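Kerkville Vigil

The Kerkville Vigil is an annual night of prayer and Scripture reading kept by several Protestant congregations in the town of Kerkville. It takes place in February, when the church parking lots are at their least inviting, and consists of reading the Gospel of John aloud from beginning to end, with long silences between chapters. It begins at 9 p.m. and closes with a breakfast that has drawn more favorable comment over the years than most of the readings.

Origins

The vigil grew out of a Bible study led by Matvii Kostiuk, then pastor of Mirnero Chapel. Kostiuk had planned to cover the Gospel in a single winter. By spring the group had reached the wedding at Cana, in chapter 2, and a member asked whether the rest might be read straight through before anyone present died. Kostiuk took the remark as a proposal. The first vigil drew 30 people, of whom 11 were awake for the resurrection, according to the chapel newsletter, which seems to have kept a list.

Moradi Street Fellowship joined the following year under its pastor, Arash Alipour. The Fellowship brought Persian-speaking readers and a much better samovar, and both have remained part of the night.

Order of the night

Each of the 21 chapters is given to one reader, who stands at a plain lectern and reads without comment. The rule against comment dates from the second vigil, when a remark on chapter 3 ran longer than chapter 3. Silence follows each reading and lasts until the reader sits down, a custom that favors the patient and punishes anyone with a bad knee. Hymns are sung after chapters 6, 12 and 17, unaccompanied, at whatever pitch the first voice happens to choose. 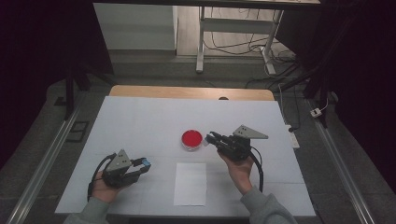 Why is the Gospel of John read and not one of the shorter ones?
Kostiuk's stated reason was that so much of John happens after dark. Nicodemus comes to Jesus by night, Judas goes out into the night, and Mary Magdalene reaches the tomb before daylight. Mark would get everyone home sooner, a point raised every year and every year declined.

The chapters set at the last supper, 13 through 17, usually fall in the small hours. Regulars regard this stretch as the heart of the vigil and also as its chief physical hazard. Mahsa Safavi, who has read chapter 17 more often than anyone else, does so in Persian, with the English printed on a sheet for those who can still focus.

Attendance and disputes

The largest vigil brought in 146 people, a figure helped by a power outage in the surrounding blocks and the chapel's gas heating. A more typical night opens with 69 and thins after the first hymn.

The only serious quarrel concerned translations. One party wanted the King James Version throughout, and another wanted something its grandchildren could follow. Vusumuzi Xaba, a retired schoolteacher and lay preacher, proposed that each reader bring the Bible he or she used at home. The settlement has held, though careful listeners report that the Holy Spirit is the Comforter in chapter 14, the Helper in chapter 15, and the Advocate by chapter 16.

Legacy

Meifang Ding's booklet of short prayers for the silences, Until the Rooster, is still handed out at the door. A daughter vigil at Fudeo reads the Gospel of Luke and starts at noon, an arrangement the Kerkville churches have described as sensible, in a tone that can be heard even in print.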